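Estdale Notes: what's new in the replay tool

2018-12-15

So the release I kept promising you is out, and it's the one where the replay tool finally stops lying about time. If you only use Estdale to look at arm logs after lunch and close the window again, you may never notice. If you tune grasp timing for a living, please update before you do anything else!

The short story: every recording holds a video stream and a stream of finger positions, and the two come from different clocks. The old player lined them up at the first sample and hoped. Over a short clip you couldn't tell. Over a long one the finger width would slide away from the video until the plot said "closed" while the picture plainly said "open" (I lost a whole evening in December to this, convinced my controller was broken, when the controller was fine and my own viewer was the problem).

Now the player fits the offset and the drift together, across the whole recording, and redraws the plot to match. I ran it over 1,337 old recordings from the Plonstead set. Most barely moved. The worst one was off by 300 milliseconds at the end, and that's a lot when you're asking a policy to learn the moment to squeeze.

The table-setting clips have been my main test this month, so that's also where the second change comes from. Plates are hard on the perception side. The glaze throws back streaks of light, the rims in a stack sit right on top of each other, and our old edge finder would happily take a highlight for a rim and plan a grasp on nothing. 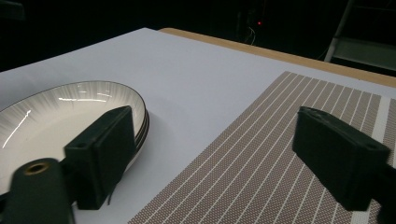

3 min read

A stack like the one at the left, with a dark line around the rim of the top plate, is the kind of view I tune against. The rim line is a gift. The long slanted highlight inside the plate is the troublemaker, and the striped placemat doesn't help either, with all those thin pale lines shouting "edge!" at anything that will listen.

What I do now is pretty plain. The finder throws out bright streaks before it fits any curves, then asks whether what's left bends the way a round rim should at that angle. Straight stripes drop out at that point. It's slower by 2 milliseconds a frame on my desk machine and I've decided I can live with it. There's a switch called rim_check if you can't.

One thing I haven't fixed: when a finger hides part of the rim, the fit gets jumpy. With a decent arc showing it settles down, but with a small piece it will guess a plate the size of a truck wheel. I've put a cap on the radius for now. Chettiar, the planner, already ignores any grasp target that comes back with low confidence, so the arm should wait instead of chasing it. Should! Please watch your first few runs.

Smaller stuff. The Varkby exporter no longer chokes on recordings longer than 500 seconds. Labels you add in the timeline survive a restart (sorry, sorry). The space bar pauses playback again even when the plot has focus, and you can step back a frame with the comma key. I also changed the default plot color for the left finger, as the old yellow was unreadable on a white background.

If you have old recordings, you don't need to convert them. Open one, let the fit run, and save. The original timestamps stay in the file, so you can switch back from the View menu and compare the two. Keep an eye on the drift number in the corner: if it's big on a short clip, your capture machine probably dropped frames, and I'd love a copy of that log.

Next up is letting the planner and the player share one timeline, so you can scrub to a bad grasp and see which plan was active right then. I have half of it working on a branch and it crashes whenever I resize the window. More when it doesn't.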